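Part-time bench hand wanted, handmade keepsakes and leather goods
Cadness Studio, Dirnholm
Posted June 1, 2020

We make engraved bookmarks, key fobs, baby-name tags and small leather photo wallets, mostly to order. We need one more pair of hands. I've written this ad three times now and the first two versions sounded like everyone else's, so you're getting the plain one. 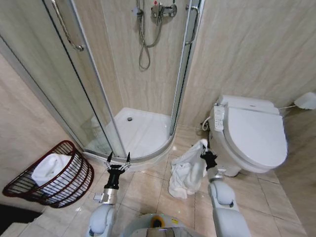
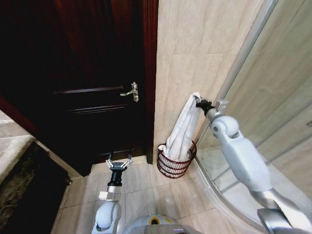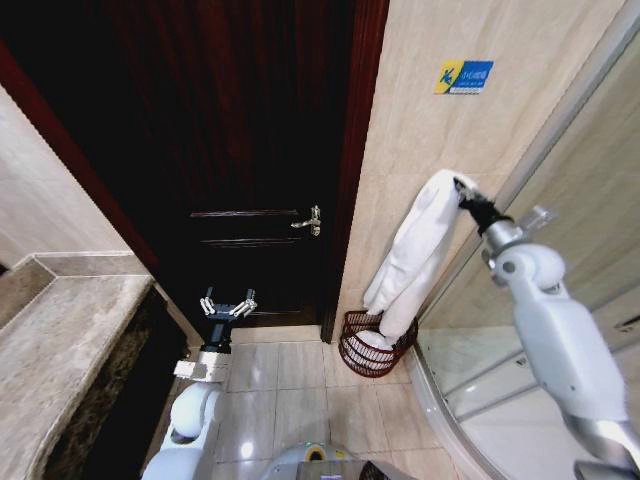 Beige marble-look tile in all three, dark doors in the second and third.

Naveen Kandpal read the draft and said the pay should go at the top, that people who make things for a living are sick of scrolling past the word passion to find out what an hour is worth. Fair enough. It isn't at the top, but it's next.

Pay and hours
You'd be paid by the hour, never by the piece. I have worked by the piece and I don't believe anyone who tells me it's good for the maker. The rate is above the award and I'll give you the exact figure in my first reply, before you spend any time on a trial. It's 15 hours a week to begin with, going to 17 in November when the Christmas orders come in. I'm not going to promise it will turn into full-time work. It might, but I've heard that promise made too often to make it myself.

The trial is 2 hours and it's paid. If another studio asks you to make up a batch of stock for free so they can "see your style", I'd want to know where that stock ends up.

What the work is
Cutting and edging leather. Stamping names, one letter at a time, and checking the spelling against the order form before the first letter goes in. Polishing tags. Packing. Answering the odd message from a customer who wants a different colour after the thing is finished. You will stamp the same popular names over and over and there is nothing creative about that part. Anyone who says handmade work is relaxing has probably done it on a weekend.

We use hand tools for everything except the engraving, which goes through a Kaczorowski bench engraver. It's slow and it sulks with brass. I'll teach you to use it. I'm doubtful about short courses in jewellery or leatherwork, so a certificate won't hurt you but it won't move you up the pile either.

What I'm looking for
Steady hands and decent eyesight, with glasses or without. Someone who can spell, or who knows they can't and checks. You don't need a social media following, and please don't list one. If you sell your own work, keep selling it. I only ask that you don't copy our Eltier range, which took me most of a year to get right.

How to apply
Send a few lines about yourself and photos of one thing you've made that went well and one that didn't. I'm more interested in the second. No cover letter, no mood board. If you've used a program to write your email I'll most likely notice, and I'd sooner have your spelling mistakes.

Applications are open for 14 days. Everyone gets an answer, including the people I turn down. Write to Danuta Dudek at the studio, or leave a note in the letterbox on the Dirnholm side of the building. The phone is no use, it's off while I'm at the bench.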